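Subject: Re: [plotholm-players] stuck in the Harawira lighthouse, chapter 3
Date: Sunday, December 19, 2021

> I have the brass key and the torn logbook page but the lamp room
> door still won't open. Is there something I missed in the cellar?
> Also, is the bonus chapter worth it, or should I just stop when the
> main story ends?

You're so close! The key isn't for the lamp room at all, it opens the sea chest under the stairs on the second landing. Inside is the other half of the logbook page. Put the two halves together in your inventory (drag one onto the other, clicking does nothing) and you get the order of the ship's bells. Ring them in that order at the foot of the stairs and the door swings open.

I spent a whole evening on that one back in May and loved every minute of it. The music changes a little each time you get a bell right, so play with the sound on if you can. 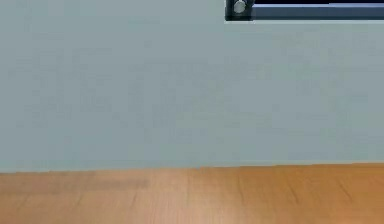

As for the bonus chapter – yes, play it! You get to be the keeper's sister this time, and it clears up who was sending the letters from Ivik. There are 11 hidden object rooms and 5 new puzzles, and the tide table puzzle is my favorite in the entire game. It took me 143 moves the first time, so don't feel bad if you use the skip button.

One warning: save before you talk to the ferryman. On my older laptop the game froze there 3 times until I installed the patch from the Zostasico site. After that it ran fine all the way to the credits.

Has anyone found the last seashell? I have all of them except the one in the boathouse, and I've clicked on every rope and bucket in there. Hints very welcome – small ones first, please!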